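Camera placement in sim kitchens: does randomising it really help?

wuvon_tom
Finally got our ablation finished after most of February, and I'm a bit puzzled, so I'm chucking it in here. We train a policy on simulated kitchen tasks (rack, sink, scale, the usual) and test whether jittering the camera position during training makes it cope better with views it hasn't met. Same kitchen, same objects, only the viewpoint moves. One of the closer views, looking across the sink to the rack and the utensil caddy:
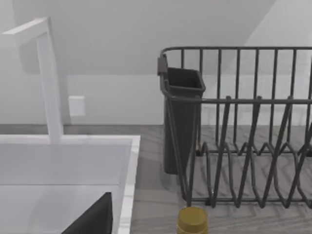 With fixed cameras we got 35 successes out of 50 on the training view and 16 on shifted ones. With jitter it was 37 and, er, 13. So it got slightly better where I didn't need it and worse where I did! Same seeds, same number of demos. I've checked the config twice and I'm going a bit cross-eyed.

skedden
How big was the jitter? If you only wobble it by a couple of centimetres, the policy learns to ignore tiny shifts and that's your lot. Also 16 against 13 out of 50 is noise, mate. I wouldn't write a word about it until you've run more seeds.

wuvon_tom
Small, yeah, a few centimetres and a few degrees. Fair point on the noise, but I was expecting a proper jump and there isn't one, so something's up either way. The shifted test views are much further out, and some are high up looking down on the worktop, so you get the microwave, scale, sink and kettle all at once and only a bit of the rack in the corner.

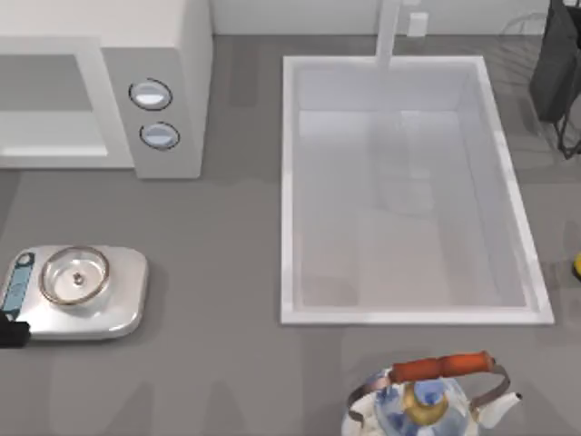 I did wonder if the white-on-white is hurting us too. White sink, white tap, white wall, so there's not much edge for the encoder to grab hold of once the angle changes. We haven't touched the lighting or textures at all.

dendis_k
I'd bet on that over the jitter. We had a pale worktop and a pale bowl and the thing kept missing until we varied the colours. Never wrote it up, sorry.

skedden
Disagree. If colour was the problem the training view would suffer as well, and it's doing fine. It's the range. Train on the range you test on.

dendis_k
It can memorise the training view though! Doing well there tells you very little about what it's looking at.

hruby_m
Miroslava Hrubý here, I mostly lurk. You two are arguing about things that can be tested separately. Wide jitter with the same textures, then narrow jitter with varied textures, five seeds each. And please report the wrist view on its own, ours hid a lot when we averaged everything together.

wuvon_tom
Right, that's two runs and I've got the cluster until 6pm tomorrow. Wide jitter is going in first. Skedden, what range did you use?

skedden
Up to 20 cm and 15 degrees. Clamp it so it doesn't end up inside the wall, ask me how I know.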